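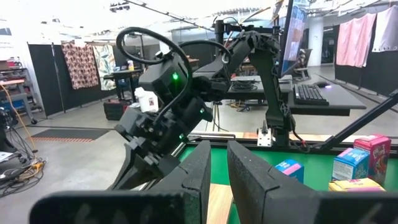 From: Emiliano Manzano
To: Prilbridge packing list
Date: 2026-10-16
Subject: Re: Two-arm cell and the packing rota

On the rota question from Hulleo:

> We were told the two-arm cell will take over cereal boxes in November.
> Does that mean the people on that table lose hours? And who clears a
> jam, the packer or maintenance? The Dewulf notes say one thing and
> the shift sheet says another.

No hours are being cut. The cell gets the cereal boxes and nothing else for now. The 2 people who pack them by hand move to mixed orders, same shift, same rate. If you were told something different, send me a note and I'll take it up with the office.

Jams: the packer stops the cell and takes the box out. If an arm has to be moved, or a cable has come off its clips, leave it stopped and call maintenance. The shift sheet is right on this. The Dewulf notes are from before we had the second arm, so please throw out any printed copies.

The job does change for whoever is on the cell. There is less lifting and a lot more watching, and some people who tried it found the watching more tiring. We'll rotate every 3 hours to start with – if that is too long, say so and we'll shorten it. You will also be asked to log each stop in Cikgate. Last week's log had 669 picks and plenty of stops with no reason filled in. "Dropped box" or "missed box" is enough. The log is for fixing the cell and won't be used to rate anybody.

Training is half a shift per person, paid. Hulleo people can do it at our site or wait until we come over. Reply to me off list with which you want.

Emiliano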